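Keeping the Cloth Station Running: Gripper Care at the Sarora Floor

May — posted by the Pimell floor team

Search this site Search Go
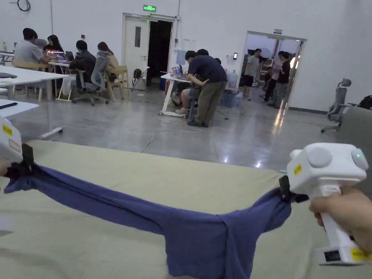 4 min read

Blue-violet cloth held between the two hand grippers over the green cover. Left jaw on one end, right jaw on the other, slack in the middle. This is the hold we use for checking grip after any work on the jaws.

Short gallery this time, one picture and a lot of notes under it. People at the Drirkau site asked how we set up and look after the hand gripper pair, so writing it down before the next batch goes out. Same notes apply to both hands unless it says otherwise. Will tidy up later, maybe.

The pair

Two white grippers, black jaws, one per hand. Yellow stickers on the body, leave them on please. If a sticker starts to lift press it back down, don't peel it and put it somewhere "better". We match handles to the log by sticker and a moved one cost us half a morning in the spring.

The right one has the two round caps on top. Wipe them with the dry gray cloth from the drawer, not with paper towel. Paper towel scratches. Little green light on the right hand cap means it's up and talking. No light, stop, don't start a run and hope.

Small display panel down at the base of the handle. Look at it when you pick the thing up, look again when you put it down. Takes a second.

Jaws

This is where nearly all the trouble comes from. Lint. Cloth work sheds far more than the box work did, and it packs in at the root of the jaw where you can't see it without a lamp. Symptoms, in the order we usually get them:

— jaw closes but the cloth slides out on one side
— jaw closes slow
— jaw stops short and the reading on the log never goes to zero

First one is lint nine times out of ten. Soft brush, open the jaw all the way, brush outward. Never blow it with the air line, it just goes deeper in. Second one, clean it and then check the pivot. Third one, clean, check pivot, then redo the zero (see below).

We do a full jaw clean every 300 grabs, which the log counts for us. If you're on towels or anything fluffy do it sooner. You'll feel it before the count gets there.

Pads: swap both pads on a jaw together. One new and one old gives you a crooked pinch and the cloth twists as you pull it. Old pads in the tin, not the trash, Zou wants them back to look at the wear.

Setting the zero

1. Gripper off the cloth, nothing in the jaw.
2. Close gently til the tips touch. Don't squeeze hard, it reads the squeeze as travel.
3. Hold for a count of 3.
4. Open fully, hold again.
5. Save, and check the two numbers against the last entry in the log.

If they're off by a little, fine. If they're off by a lot do it again befor you call anyone. Most bad zeros are somebody's thumb on the trigger during step 4.

The stretch test

Back to the picture. After pads or zero we do a stretch. Take a piece of clothing, pinch one end in each jaw, pull til it's mostly straight, hold it. Then ease off and look at where the jaws were. You want the cloth still in the same spot in both.

Pinch a decent fold and not just the hem. A hem by itself is thick on one side and it'll fool you into thinking the pad is bad. Bunching near a jaw is ok as long as it doesn't creep while you hold.

Use something mid weight. Very thin stuff passes when it shouldn't, heavy denim fails when it's fine. 2 good holds in a row and it goes back in service. One good one and one slip, clean it again.

The surface

Keep the cover on the work surface pulled reasonably flat. Few wrinkles don't matter. Big ridges do, the jaw tip catches them on low grabs and you end up lifting cover and shirt together. Light green was picked for the contrast with dark laundry and so far we like it. Shake it out at the end of the day, wash it when it looks like it needs it. No softener!! Softener gets on the pads and then nothing grips.

Cables

Run them so you aren't stepping over them with a gripper in each hand. Spare lengths get coiled and hung on the wall. Don't coil tight around your elbow, big loose loops. Had a bad one last month that looked perfect from outside and was broken inside about a hand's width from the plug. Dropouts every time someone turned left. Took ages to find.

End of shift

Brush jaws. Wipe caps. Check display, write down anything odd. Grippers go back with the jaws open, left in closed all night the pads take a set and the first hour next day is junk.

Where it stands

Right hand unit is at 2586 grabs on the current pivot and still smooth. Left had its pivot done recently so it's way behind. We had planned to change both at the same time but the spare was late, so they're out of step now and will stay that way for a while. Log them seperately.

Pad sheet for Drirkau is being redone, the old one has the part order backwards on the left jaw. Use the notes here til the new one is up.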